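Nisreen Jaber
June 29, 2022

Thread on checking cheap hygrometers with salt. I look after the humidity readings for the paper store at Itcombe. There are 15 sensors, bought in three batches over the years, and they disagree with each other.

A saturated salt solution in a closed space holds the air above it at a known relative humidity. Table salt (sodium chloride) gives 75.3% at 25 C. Magnesium chloride gives 32.8% at the same temperature. Two salts, two points, one line.

It has to be a slurry. Wet sand texture, with solid salt clearly visible and a little liquid on top. If all the salt dissolves you have a salt solution of unknown strength and the number in the table no longer applies.

Plain salt, no iodine, no anti-caking agent if you can get it. I compared pickling salt with the canteen salt in February and saw no difference my sensors could resolve. I still use pickling salt.

Distilled water. A few drops at a time. Everyone adds too much.

Keep the air volume small and the wet surface large. A soup bowl of slurry in a sandwich box is good. A bottle cap of slurry in a cooler will get there next week.

The sensor must not touch the salt. Ours sit on an upturned jar lid with the vents clear on all sides. A splash of brine on a capacitive element is usually the end of that element.

Temperature is where most home tests fail. Sodium chloride hardly moves with temperature: 75.5% at 20 C, 75.1% at 30 C. But that assumes the salt and the sensor are at the SAME temperature. One degree C between them is worth more than four points of RH at this end of the scale.

So: no sun, no radiator, no shelf over the router. Put everything in the room the day before. Don't hold the box in your hand to read it.

Time. The usual advice is 6 hours. For the bare probes that was enough. The Ruddock loggers have a thick case and a felt disk behind the vents, and they were still creeping upward at that stage. I now leave them 40 hours and take the last hour of readings.

Fast way to see whether you are done: plot it. If the last few hours slope, you aren't.

One logger (tag 109) read 81 in salt on the first run and 81 on the second. Repeatable and wrong is fine, that's what an offset is for. The ones to worry about give 73 one time and 78 the next.

Do the low point as well. Tag 109 was six high at 75 and two high at 33, so a single offset would have pushed it four too low at the dry end. Paper stores sit between the two points, and it matters there.

Magnesium chloride pulls water out of the air whenever the tub is open. Close the tub. Weigh nothing, just go by texture, same as the table salt.

Run the dry point first, then the damp one. Sensors that have been sitting at high humidity can read high for a day or more afterward. Hysteresis on the Gondell probes is small, on the older ones it isn't.

Question from Remedios Dalisay at Ondley: can you correct the old data with the new offsets? Only if you know when the drift happened, and you don't. I keep the raw file as recorded, put the correction in a separate column and date the check.

Also from Remedios: is 75 and 33 enough? For a store held in the middle of the range, yes. Potassium carbonate gives 43.2% at 25 C if you want a check point between them. I do one on any sensor that needed a correction over three points.

What I write down: tag, salt, start time, end time, box temperature, mean of the last hour, initials. The temperature gets left out more than anything else and it's the one I end up needing.

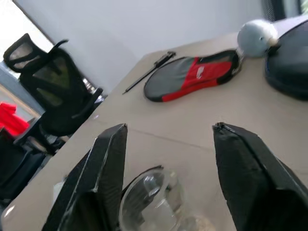
3 min read

Clear covers let you read a display without lifting anything. Whatever you use, seal the rim – a gap you can't see will cost a point or two at the damp end, and the error always runs toward room humidity.

Next check is in February. Offsets go on the label with the date, old label comes off first.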